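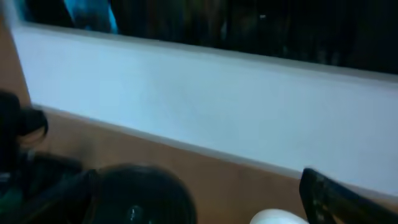

Shared Shop Build Course – Handout 4
Wrist camera, gripper and first table runs
25 Sep 2022

Bring this with you, there are no spare copies at the bench. Handouts 1 to 3 assumed, esp. the wiring page in 3. If your arm doesn't home cleanly yet go back and fix that first.

Where we are

Arm built, joints numbered, Button board talking to the laptop. Gripper on but not tuned. Tonight: camera on the wrist, gripper limits, then short recorded runs over the table. Picking things up properly is next time. If you get that far early, fine, but log it.

Benches: Mulley arm is by the window, Bukham arm by the sink. Same parts, same code, different wear. Settings do NOT carry over from one to the other. Last group copied the Mulley file across and drove the Bukham wrist into its own bracket.

1. Power and stop

Supply off before touching any connector. Off at the switch, not just in software.
Stop button within reach of whoever is NOT typing. Two people per arm, always.
Press it once before you start, check the joints go slack. Hold the arm up while you do this or it drops.
Hair tied, sleeves up, lanyards off.

2. Camera mount

Bracket goes on the side of the wrist, slot toward the gripper. Two short screws. The long ones bottom out on the motor case, and you will think they are tight when they are not.

Angle: tip of one finger should show in a corner of the picture. Both fingers is better but the Barros bracket won't allow it without blocking the lens. One is enough. With no finger in view you have no idea where the gripper is compared to the table and the recording is not much use later.

Leave slack in the cable at the wrist. Turn the wrist by hand end to end, supply off, and watch the loop. Should never pull straight. Tape at the forearm, not at the joint.

Tighten, then wiggle. If the picture moves against the finger tip it's still loose.

3. Camera settings

Turn off auto focus. It hunts every time something dark goes past.
Turn off auto exposure too, set by hand. Start at 200 and go down from there if pale things wash out.
White balance fixed. Doesn't matter much which value, but the same all evening.
Width 800 is plenty. Bigger just fills the disk and drops frames.

Blur – comes from the arm moving, mostly. A slightly soft picture during a fast move is normal. A soft picture when the arm is parked is a focus problem, or a thumb print on the lens (check thumb print first).

Shiny stuff. Screens, glass, anything glossy will show you reflections of other things in the room. To the software a reflected blue thing and a real blue thing look much the same. Move the lamp, or change the approach angle, or cover it with a cloth. Write down which you did.

Dark things near other dark things: edges run together, and the gripper finger is black as well. Strip of light tape on the finger helps. We have not settled on the best width, try one and note it.

4. Gripper limits

Open and close by hand first, supply off. Feel for the hard stops.
Supply on, step it open in small moves until it just touches the stop, back off a little, save as OPEN.
Same for CLOSED. Save.
On the Mulley arm our closed reading was 3,896. Yours will be different, this is only so you know what kind of number to expect.

If the motor hums when the gripper is fully closed, the limit is set too far. Back it off now. A humming motor gets hot and then the plastic horn goes soft (we have a bag of these in the drawer marked DEAD).

Finger pads: ridges face inward. Sounds obvious. One pair was on backwards for most of July.

5. Setting the table

Use ordinary things. Cups, small boxes, a bit of cable. Nothing breakable, nothing with liquid in it.
Mix pale and dark items. Pale on bare wood is the easy case so start there.
Keep everything inside the arm's reach, check by swinging it slowly with the speed set low.
Don't line things up too nicely. Rows are easy for you and teach you nothing about the camera.
Clamp the base. Then check the clamp.

Anything with a strap or loop – watch it. A finger will hook a loop long before it grips the thing you wanted. If it hooks, stop, power off, unhook by hand. Do not try to shake it off with the arm.

6. Recorded runs

Speed low for the first three. Then medium. No high speed tonight.

Order for each run:
Home the arm.
Start recording, wait a moment with the arm still.
Move out over the table, hold, come in toward one item, hold.
Open, close, open.
Back to home, stop recording.

The still part at each end matters, it lets you line the video up with the joint log. If you forget it just redo the run, don't try to rescue it.

Name files bench-run-try, eg bukham-02-01. No spaces. No "final", no "final2".

Stop at 23 runs or when time is up, whichever is first. That is what the small card holds with these settings.

7. Things that went wrong before

Picture freezes but arm keeps moving – loose USB at the laptop end. Hit stop, then replug. Not the other way round.
Arm droops at full reach – supply voltage, or joint 2 horn screw. Check the screw.
Picture upside down – bracket is fine, flip it in settings. Leave the bracket alone.
Joint log empty – you started the camera script only. There are two scripts. Start the log one first.
Gripper opens when told to close – sign is wrong in the settings file, swap it there and not in teh code.
Everything works then nothing does – someone switched off the wall strip.

8. Before you leave

Arm parked on its rest, supply off at the switch.
Copy runs to the shared drive, open one from the drive and see it plays.
Lens cap on.
Fill in the bench sheet: exposure value, tape width if used, OPEN and CLOSED readings, anything you broke. Put the broken thing in a bag with a note.

For next time

Watch two of your own runs all the way through. Note every point where you can't tell where the finger tip is. Bring the list, half a page is fine.
Read the grasp section of the Button board notes, first part only. The rest is for a diffrent motor.
Think about where you would put a second camera if you had one. We will try a couple of spots if the stand gets fixed.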